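Penalcombe Opens Teleoperation Booths to Laundry and Textile Firms

2 min read
Print this page | E-mail this page

NILDALE, July 14, 2024 – Penalcombe, which builds two-arm robot workstations, said it will let outside companies record their own training demonstrations at its Nildale workshop starting in September. Tukham, a linen and workwear rental company, is the first customer to sign up.

Under the program, a customer's own staff teach the robot. An operator holds a pair of hand controllers and the two arms follow. The joint positions and camera views are saved together, and the recordings are then used to train software that runs the arms without an operator.

"The people who fold for a living know where to pick up a shirt," said Mehwish Swati, head of training at Penalcombe. "We would like them to do the teaching. Most of them are comfortable with the controls by the end of the first morning."

Tukham will send nine employees to Nildale in three groups. Its trial set, recorded this spring, came to 1,974 demonstrations of picking up, flattening and folding small garments and cloths. Penalcombe engineers discarded recordings in which the operator stopped partway or dropped the controller.

"Soft items have been the hard part for us," said Imad Zoubi, operations manager at Tukham. "A towel never lands the same way. We want recordings that start from a mess, the way things come out of the cart."

Each booth has gray fabric walls and a marble-patterned tabletop. Cameras on the grippers record close to the work, and a fixed camera covers the table.

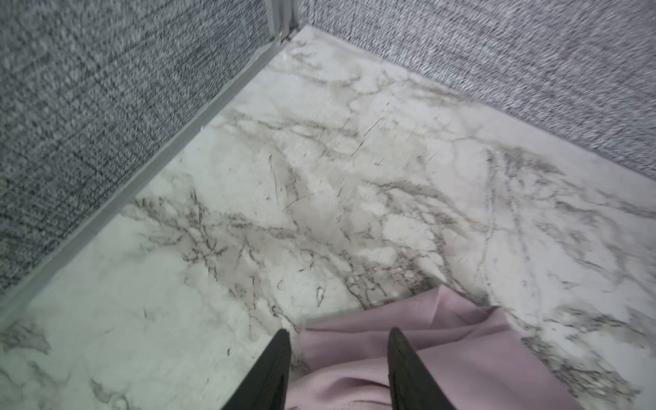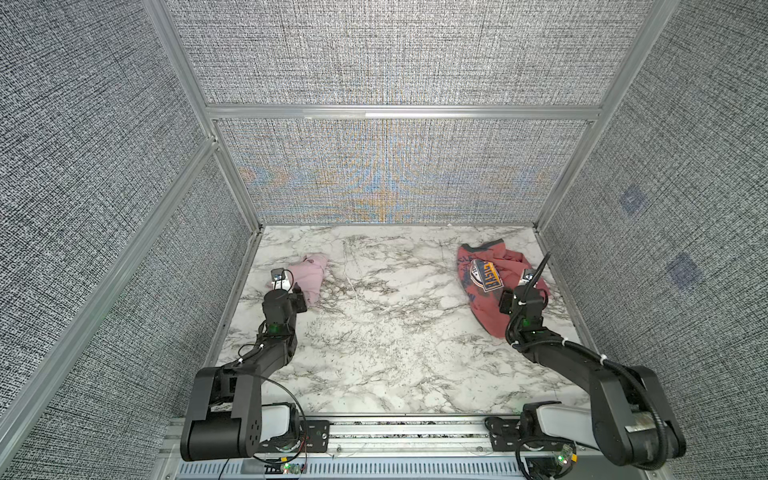

Customers keep ownership of their recordings. Booths can be reserved by the week, for up to 9 weeks at a time, and the price includes an engineer on site. Companies that want to send their own garments should contact Penalcombe before booking so that the sizes can be checked against the table.

Media contact: Anju Malhotra, Penalcombe Press Office, Nildale
© 2024 Penalcombe. All rights reserved.
Back to top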